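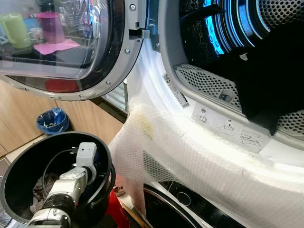
Über uns

Balent ist ein kleiner Fachverlag mit angeschlossenem Antiquariat für zoologische Literatur. Unser Schwerpunkt sind Süßwasserschnecken und Muscheln, dazu kommen Bestimmungsbücher, Faunenlisten und Sonderdrucke zu anderen wirbellosen Tieren. Der Verlag sitzt in Drondport, im Hinterhaus der ehemaligen Druckerei Jiang.

Wie es angefangen hat

Weidong Ren hat viele Jahre in einer Museumsbibliothek gearbeitet und nebenher vergriffene Bestimmungsschlüssel gesammelt. Als die Bibliothek ihre Dubletten abgab, übernahm er 35 Kartons und stellte eine erste Verkaufsliste zusammen. Raíssa Frota, Malakologin und gelernte Setzerin, kam ein Jahr später dazu. Von ihr stammt die Idee, einzelne Werke neu zu setzen und mit aktueller Nomenklatur herauszugeben.

Was wir verlegen

Die Reihe Zorora umfasst bisher drei Bände: die Tellerschnecken, die Kugel- und Erbsenmuscheln sowie ein Register der Gattungsnamen mit Synonymen. Die Auflage beträgt jeweils 300 Exemplare. Gedruckt wird auf säurefreiem Papier, gebunden mit Fadenheftung, damit die Bände am Binokular offen liegen bleiben. Tafeln werden grundsätzlich nach den Originalzeichnungen gescannt und nicht nach älteren Drucken. Der Band zu den Erbsenmuscheln ist derzeit vergriffen, ein Nachdruck mit korrigierter Tafel 2 ist in Vorbereitung.

Antiquariat

Wir kaufen Nachlässe und Institutsbestände an, auch unvollständige Zeitschriftenreihen. Bitte schicken Sie vorab eine Liste mit Verfasser, Jahr und Zustand – Stempel und Signaturen stören uns nicht, Schimmel schon. Unsere Kataloge erscheinen im März und im Oktober und werden auf Wunsch per Post verschickt.

Manuskripte

Arbeiten zur Taxonomie und Faunistik nehmen wir auf Deutsch und Englisch an. Jedes Manuskript wird von zwei Fachleuten gelesen. Die Fundortangaben müssen nachprüfbar sein, Belegmaterial sollte in einer öffentlichen Sammlung hinterlegt werden.

Besuch

Das Antiquariat kann nach Anmeldung besucht werden, in der Regel ab 14 Uhr. Der Eingang liegt im Hof, zweite Tür links.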